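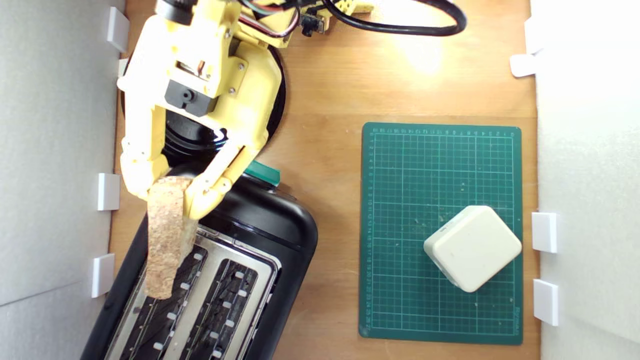
Does adding more demos help if they all start from the same spot?

mikamard_bench
Hi all! We're teaching a small printed arm to put bread in a toaster by imitation, and I have 300 demos with the toaster in one place. The policy does well there, but if I turn the toaster a little it goes for where the slot used to be. Should I just record 300 more, or move things first?

Sellano
Move things first, please! We went through this last January with a very similar arm. Our first set was 1522 demos, nearly all from one toaster position, and it lost to a set of 300 where we shifted and turned the toaster before every take – that one got the bread in far more often on positions it had never seen. I'd also vary where the slice sits in the fingers, as ours learned one grip height and got stuck on it. Keep a few toaster angles out of training so you have something fair to test on.

faulkner_k
just get 2000, worked for me

Karnurville
I'm mostly with Sellano, though do look at your camera too. Ours had been bumped between sessions, and I spent a whole Thursday blaming the data – check that before you record anything new.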